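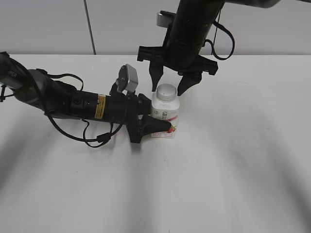
Last changed: Mar 29, 2025

Speaker notes — "Saving your own seed, even if you've only got a back yard"

Slide 1, title
Wait for the door to shut. Say hello, say thank you for having me, and ask who already saves seed of any sort. Then ask who has a drawer of old packets they feel guilty about. (Bigger show of hands, every time.) Tell them I've got that drawer too and it doesn't close.

Mention the handout is by the tea urn and the swap table opens at the break, not before. Last time in Gavach people were in the bean box while I was still on slide two.

Slide 2, how I got into it
Keep this short, I always go on. I had an allotment at Esitz, half a plot, heavy clay, slugs the size of my thumb. The man on the next plot moved away and left me a jam jar of climbing beans with no label. I grew them, they were lovely, purple pods that go green when you boil them, and I ate the lot. Every single one! Then I spent two years trying to find them in catalogues and never did.

Pause there. Someone will call out a name for the bean. Thank them and carry on.

The year after that I was given a handful of a pea we call Katona, and I had learned my lesson. Fourteen peas in the envelope. I ate none of them and didn't eat any of the crop either, just let the whole row go brown on the sticks while my neighbours asked if I was feeling all right. From that first row I got 205 peas back. Hold up the jar.

Slide 3, where to start
Peas, French beans, tomatoes, lettuce. They mostly pollinate themselves, so what you sow next year will look like what you picked. Say "mostly" again, slowly, as I had a letter once.

Leave squash alone to begin with. I saved a courgette in my second year and what came up was a sort of pale green football that tasted of cucumber and regret. Squashes cross with anything in the family that a bee can reach, and your bees can reach next door's. If anyone wants to talk about hand pollination and tying the flowers shut, say come and find me after, it's a talk of its own.

F1 packets: explain without the blackboard. Two different parents, children all alike, grandchildren all over the place. You can save them if you're curious, just don't give them away with a name on.

Slide 4, beans and peas
Pick your plants early and tie a bit of red wool on them so the rest of the household knows. Choose the best plants, healthy and heavy croppers. We all do it the other way round, eat the good ones in July and save whatever's left hanging at the end, and after a few years you've bred yourself a late, stringy bean.

Leave the pods till they rattle. In a wet August pull up the whole plant and hang it upside down in the shed. Shell them, spread them on a tray, give it another fortnight indoors. The thumbnail test: if you can dent it, it isn't dry.

Then the freezer, two days in a sealed jar, for bean weevil. Let the jar come back to room temperature before opening it. I forget to say this bit so UNDERLINE IT. Cold beans, warm kitchen, lid off, and you've got wet beans.

Slide 5, tomatoes
People pull faces at this one, enjoy it. Squeeze the seeds and jelly into a cup, splash of water, leave on a windowsill for three days or so until it's got a skin on and smells dreadful. Stir, top up with water, pour off the muck. Good seeds sink. Rinse in a sieve and dry on a plate — a china plate, never kitchen roll, or you'll be sowing kitchen roll.

Hernel is the tomato I bring for the swap table. Small, orange, splits if you look at it, wonderful flavour. It needs a warm wall. I've written that on every packet and people still ring me up.

Slide 6, lettuce
One plant is plenty. It goes up like a church spire, then little fluffy heads like dandelions, and they don't all ripen together. Put the whole head in a paper bag every few days and shake it. Goldfinches will be after them too.

If running late, skip to slide 7.

Slide 7, keeping it
Dry, dark, cool, in that order. Paper envelopes inside a jar or tin with a tight lid. A spoonful of dry rice in the bottom if your house is damp. The cupboard above the cooker is the worst place you could pick, and it's where my mother kept hers.

Label everything the minute you pick it. Name, year, where it grew, and anything odd. Pencil, biro fades. I have a tin at home with 19 envelopes marked "nice one".

Old seed: don't throw it, test it. Ten on damp kitchen roll in a plastic tub, somewhere warm, look after a week. If six come up that's 60 per cent, so sow a bit thicker and stop worrying. Parsnips are the exception, buy those fresh or save them fresh, they sulk after a year.

Slide 8, swapping
Read out the table rules. Take what you'll sow. A pinch goes a long way, leave some for the person behind you. If you don't know what it is, say so on the packet, there's a basket for mysteries and it's always the first to empty.

Ask if anyone has ever grown a climbing bean with purple pods, flat, buff seed with a dark eye. I ask in every hall. I'd swap the whole Katona jar for six of them.

Questions
Likely ones: can I save seed from shop tomatoes (yes, try it, see F1 above), do I need a greenhouse (no), what about potatoes (tubers aren't seed, and watch for blight and virus). Chillies cross more than you'd think, so keep the hot ones well away from the sweet.

Stop by the hour. Collect the jar back from whoever's got it, and turn the urn off.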